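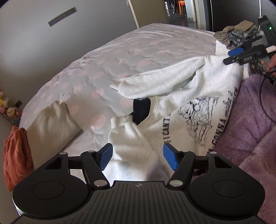
By Rongrong Hao
Director of Safety and Quality, Costwood

FOR IMMEDIATE RELEASE
February 25, 2022

Costwood Pauses Flonby Garment Program After Grip Reading Fault

Costwood today announced a temporary pause in its Flonby garment-handling program following the discovery of a fault in the way finger openings were logged during home recording sessions. No injuries have been reported. The pause applies to all new recordings of clothes being sorted, spread and folded, and to all robot trials that depend on them.

The Flonby program uses hand-held grippers, operated by trained staff in ordinary bedrooms and living rooms, to record how people handle soft items. The recordings are processed by Dunance, the company's in-house software, and are then used to train robot arms at the Costwood test floor.

During a scheduled trial, a robot arm closed its fingers farther than commanded while lifting a knit sweater. The garment was torn near the collar and the arm stopped on its force limit. The operator was standing outside the marked area and was not at risk. The test floor was shut down the same afternoon, and the arm, its controller and the trial log were set aside for inspection.

The inspection found no defect in the arm. The cause was traced to Dunance, which had applied an outdated calibration table to part of the incoming data. As a result, the distance between the two finger pads was logged as smaller than it was, with the largest error occurring when the fingers were close to shut on thick or bunched fabric.

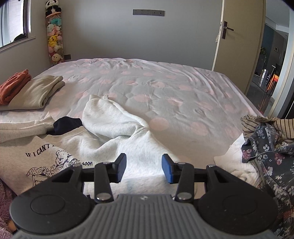 A Flonby gripper poised over garments on a bed during a session

"We should have caught this before any of the data reached a moving machine," said Hao. "The check that compares logged finger openings with a reference block was run at the start of the program and was not repeated after the software was updated. That was our responsibility, and the procedure has been changed."

Costwood has reviewed all 4000 recordings made under the program to date. Of these, 355 were found to carry the incorrect readings. They came from 55 homes and have been withdrawn from training. The company expects that about 300 of them can be corrected from the original sensor files. The remainder will be deleted, and the households concerned will be told.

Ruangrit, the contractor that schedules and staffs the home sessions, was informed on the day of the shutdown and has suspended its bookings. Costwood wishes to make clear that session staff followed their instructions correctly and that the fault arose after the recordings had left their hands. Staff will be paid for all sessions canceled during the pause.

The following measures are now in force. Each gripper must be closed on a reference block before and after every session, and the two readings must agree before the recording is accepted. Dunance will reject any file that does not name the calibration table used. 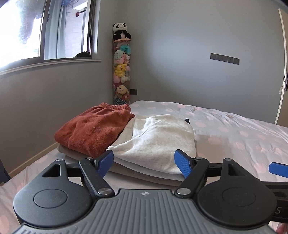
Robot trials with garments will resume in stages, beginning at reduced speed and reduced closing force, and only with recordings that have passed the new check. Any further change to Dunance will require written approval from the Safety and Quality office before it is installed.

"Thick fabric hides a great deal from an operator who is watching the fingertips," said Hao. "The reading has to be right, and we have to be able to show that it is right."

Home sessions are expected to restart once the corrected files have been verified. A full account of the fault will be published in June. Households that have taken part in the program do not need to take any action. Those with questions about their recordings may contact their Ruangrit scheduler or the Costwood Safety and Quality office.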